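Notes on the Maes Trio at Edside Hall

August 2024

The Maes Trio played Edside Hall on Saturday, with Hwa-young Min at the piano. The program was two classical-period trios before the interval and one long Romantic work after it. I sat in row 7, left of center, and moved to the back of the balcony for the second half so I could compare.

Edside seats 500. It was built for speech, and the reverb is short. Strings lose some bloom there, and the piano can cover the cello in the low middle register if the lid is on the full stick. Min used the short stick all evening. From row 7 the cello line stayed clear through the whole of the first trio, including the passages where the left hand doubles it.

Tempos were moderate. The opening movement took its repeat, the second trio's did not. In the slow movement the violinist used very little vibrato and matched the cellist's bow speed closely enough that the handoffs were hard to place by ear. Intonation slipped a few times above the staff, mostly after fast shifts. The finale was the weakest part of the first half: the piano pushed slightly ahead at each return of the theme and the strings did not follow until the second bar.
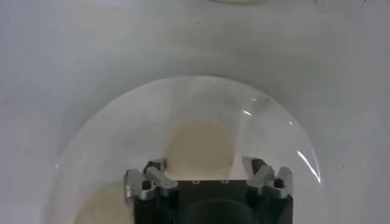 Second half

The balcony is drier than I expected. Attack was sharper, the bass thinner, and page turns were audible. The scherzo benefited from this. The slow movement did not, and the long held chords near its end stopped almost as soon as the bows left the strings.

I heard the same players do this piece in the Sorel room, which holds 1,000 and has a much longer decay. They took the finale slower there. The faster tempo at Edside worked better for me, apart from one rushed transition before the coda.

Practical details

Balcony tickets were 50 percent off at the door. Doors opened late and the printed program left out the movement titles for the second trio. The Drornia series continues in the same hall with a string quartet, and I have a seat in the center block for that one.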